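Gripper notebook – hand-held units, ribbed vs foam
2nd November
At the bench: me (Dennis Crabtree), Loubna, Hicham after lunch

Why we're doing this again

Ritu came back from the Grorthorpe visit convinced that foam pads are the answer to everything. Their slide said the foam fingers were good for 2000 grasps before a pad change. No mention of what they were grasping. If it was tennis balls I don't much care.

Our ribbed pads have had no such slide made about them, so I'd like a number for both before anybody orders more of anything. Kenza wants an answer for the Urkora order and I've told her she isn't getting one today.

Ribbed pads, lidded container

Picked the container because the lid has a thick rounded rim and the centre panel is recessed, so there's no easy flat bit at the edge to cheat with. Task is lid up, lid back down, let go. Loubna drove, I wrote.

The ribs do seem to bite on the rim if you come in square. Come in a few degrees off and you're holding it on one corner of one pad, and at that point the texture is decoration. Loubna reckons half of that is operator error. Maybe, but the operators we'll get in the field will be worse than her.

Also tried using the closed fingertips as a prop, lid tipped nearly upright and the tops of the pads pushed against the lower rim. Fine for nudging. I wouldn't call it a grasp and I don't want it counted as one in the log. 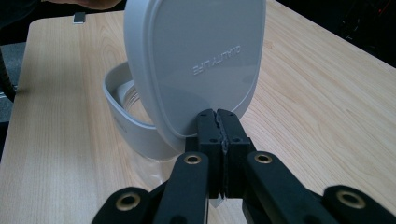 Foam pads

Same task, same table. First impression is good, I'll admit that. The foam forgives a sloppy approach and Hicham, who hadn't touched either unit before, was happier on this one straight away. Feels nice is not a measurement though.

What bothers me is wear. The left pad has gone ragged along its lower end and there's a flap hanging down past the plastic. The right one is in better shape, still boxy, bit of peeling along the top edge. If the two sides wear at different rates then the contact changes as you go, and the data from the start of the week won't match the data from the end of it. Log has this set at 1173 grasps. I don't fully trust the log (see October, when the counter kept running with the gripper in its case) but even if it's right that is a long way short of 2000.

Hicham's theory is that the glue line stops short of the bottom edge and the foam catches on things. Plausible. He wants to trim the flap and carry on. I said leave it, I want to see how far it goes.

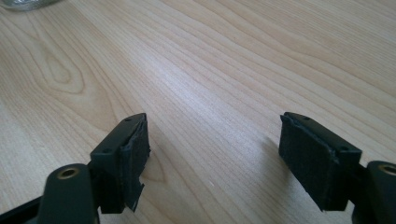
Foam set, jaws open. Left pad torn at the lower end, right pad frayed at the corners.

Not settled

– Lid runs: 51 on each set is too few to say anything. Loubna agrees, Ritu won't.
– Ask Flestmont whether they sell the foam in a denser grade, and get a price for pads alone.
– Check play in the brass bushings on both units before blaming the pads for everything.
– Somebody other than me should score the next lot, I've clearly got a view by now.
– Hicham to write the pad change date on the finger block in paint pen.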